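Pletcombe Paired Hand Grippers
Set-Up Guide, Section 3: Your Table, Your Cables and Your First Sock Session

Contents of this section
Before you start
Setting the table
Plugging in both grippers
Warm-up: pinching soft cloth
Checking the gripper view
The matching exercise
When a take goes wrong
Care and storage

Before you start

By now you should have both grippers out of the case, the hub charged and the Erkis recorder program installed. If the recorder still asks for a hub number, go back to Section 2 and finish pairing first.

This is the section we like best. Up to now it has been all unpacking and menus, and from here on you get to pick things up! Soft goods are a wonderful place to start. A sock weighs almost nothing, it forgives a clumsy grip, and it never lies the same way twice, so even a short session gives you recordings with plenty of variety in them.

You will need:

A table with a flat top and clear space on every side you plan to stand
Both grippers and their cables
The hub and the computer running Erkis
Floor tape
A few pairs of plain socks, clean and dry
A chair for the computer end, if you have one to spare

Setting the table

1. Put the table where you can stand square to it with your elbows slightly bent. If you have to lift your shoulders to clear the edge, the table is too high for you.

2. Wipe the top and let it dry. Crumbs and grit will find their way into the finger pads.

3. Mark the table's position on the floor with tape, close to the feet or corners. Do it now, while everything is where you want it. You will bump this table. Everyone does.

4. Turn on the lights you mean to use for the whole session and leave them alone. Daylight is lovely but it wanders, so if you are near a window, close the blinds or curtains.

5. Clear the top of pens, mugs, phones and anything else that isn't part of the exercise.

Note: Pale wood tops work very well with the black fingers. Glossy glass and mirror finishes do not, and we suggest covering them with the Simões mat or any plain matte cloth taped flat at the corners.

Note: Carpet is fine. Heavy rugs that let the table rock are trouble.

Plugging in both grippers

1. Lay the grippers on the table with the jaws facing away from you.

2. Connect the left gripper to the hub port marked L. Push until the collar clicks.

3. Connect the right gripper to the port marked R in the same way.

4. Lead each cable off the table on its own side. Leave enough slack for you to reach the far edge with your arm out straight, plus a little more.

5. Pick up both grippers. Swing your arms slowly through the full area you plan to use and feel for any tug.

6. In Erkis, open the Hands page. Squeeze left, then right. The matching bar should rise and fall with your hand. If the wrong bar moves, swap the plugs at the hub – no need to restart.

Caution: Cables on the floor can trip you. Keep them out of the place where you stand, and never wrap one around your wrist or forearm to take up slack.

Caution: The folding arms behind the finger pads can pinch skin. Keep fingertips, sleeves and jewelry clear of the linkage when the jaws are moving.

Warm-up: pinching soft cloth

The point of this warm-up is to get both hands used to the reach of the jaws. They extend your hand by more than you expect, and for the first few minutes most people come down too hard on the table. It passes quickly, and there's a real thrill the first time a sock comes up cleanly on the first try.

1. Put one small, soft item on the table near the middle and another off to one side.

2. Hold both grippers over the table, jaws open.

3. Lower one gripper until the tips are level with the cloth. Close slowly. You want a fold of fabric between the pads, with the pads just brushing the wood.

4. Let the other hand hover close by. Don't park it at your side, as you'll want it in a moment.

5. Lift, pause, and set the cloth down where it came from.

6. Repeat with the other hand.
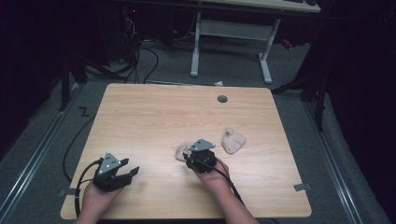 Can I record with only one gripper plugged in?

Single-hand recording works fine. Open the Hands page, switch off the side you aren't using, and the recorder will save one hand and leave the other channel empty. You can switch it back on between takes, but not during one.

Once each hand feels natural alone, try a pass from one gripper to the other. Pick up with the right, bring the left jaws in from the side, close the left, and only then open the right. If you drop it, leave it where it falls and pick it up from there. Recoveries are useful material, and we keep every one of ours.

Don't rush this part. Ten unhurried lifts will teach your hands more than a frantic pile of them. Thin dress socks slide about and need a lighter touch, while thick ones bunch up nicely and give you something to aim for. A fluffy fabric may cling to the pads for a moment after you open the jaws. Open fully, wait, and raise the gripper straight up.

Checking the gripper view

Each gripper has its own camera, looking down past the fingers at whatever you are about to grab. This is the view you'll spend the most time with when you review takes, so it pays to get it right before recording.

1. In Erkis, open the Views page and pick a side.

2. Hold that gripper over the table with the jaws open, at the height you would use just before a grab.

3. Check that both finger pads are in view and that you can see the tabletop through the gap between them.

4. Check the sharpness. Wood grain is a great test: if you can follow the fine lines across the table, the focus is good.

5. Close and open the jaws a few times, watching that neither pad leaves the picture.

6. Move toward the socks until one of them comes into view. You should be able to make out the ribbing on the cuff.

7. Do the same for the other side.

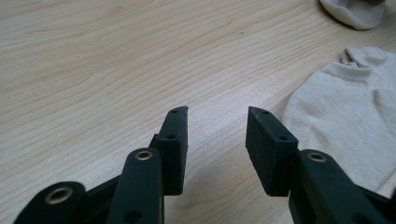

Bench notes by the Erkis documentation desk, Grurkdale

We run this check every time the grippers come out of the case, even when they were put away working perfectly. Transport can nudge things. A lens smudge is the most common fault we find, followed by a pad that has been fitted back slightly crooked after cleaning.

Soft, even light suits this view best. A faint shadow between the fingers is normal and you don't need to chase it. A hard, dark shadow is worth fixing, usually by moving a lamp farther away or bouncing it off the ceiling. White and cream fabrics can lose their texture under strong light, so if the sock looks like a blank patch on screen, dim the lamp one step and check the cuff again.

Note: Parts of the linkage will always show at the bottom of the view. The recorder expects them there. Please don't tape over them or try to crop them out.

The matching exercise

Now for the fun one. The exercise is simple to describe: bring two loose socks together and lay one on top of the other, cuffs at the same end. It uses both hands, it has a clear finish, and you'll see yourself improve over one afternoon.

1. Drop both socks on the table. Don't arrange them.

2. Bring both grippers to the near edge of the table, jaws open. This is your start position for every take.

3. Press the foot switch once. Wait for the tone.

4. Take hold of the nearer sock by the cuff. If the cuff is tucked under, use the other gripper to pull it free first.

5. Shake or drag the sock flat. Dragging is slower but tidier.

6. Fetch the second sock and lay it over the first. Work from the cuff toward the toe.

7. Smooth the top sock with closed jaws, using the flat of the pads.

8. Return both grippers to the start position and press the foot switch again.

A take may run up to 70 seconds. When the limit is reached the recorder closes the file by itself and plays a low tone. Takes that reach the limit are kept, so there is no need to hurry through the last steps.

Between takes, pick up the socks and drop them from a different height, or toss them toward a different corner. Swap pairs when you get bored. We mean it! Boredom makes people tidy, and tidy starts all look alike.

When a take goes wrong

The sock slips out on every lift. Clean the pads and grab more fabric.

The jaws close on the table and nothing else. You are coming in too flat. Raise your wrist a little.

One bar on the Hands page sticks halfway. Unplug that gripper, wait for the hub light to go out, and plug it in again. If it sticks a second time, stop and see Section 2, under Hub faults.

The table has moved. Line it up with the tape, then run the gripper view check again before the next take.

A cable tugs in the middle of a take. Finish if you can do so safely, then mark the take as "snagged" in the list. Reroute before going on.

Your hands are tired. Put the grippers down. Shake out your arms and go for a walk.

Care and storage

1. Close Erkis before unplugging anything.

2. Pull the cables out by the collar, never by the cord.

3. Brush lint off the finger pads with the soft brush in the lid pocket. Fuzzy fabric leaves more than you'd think.

4. Open and close each gripper by hand, listening for clicks or scraping at the joints.

5. Coil each cable loosely and lay it beside its gripper in the case.

The recorder counts squeezes on each side and shows the total on the Hands page. At 4,000, it will remind you to check the joints for play. Hold the gripper body still and wiggle each finger gently from side to side. If a finger rocks freely, stop using that gripper and order a linkage set from the parts list at the back of this guide.

Caution: Do not oil the joints. Oil travels to the pads and from there onto everything you touch.

Section 4 covers naming your takes, sharing them to a Pletcombe project folder and moving on to towels.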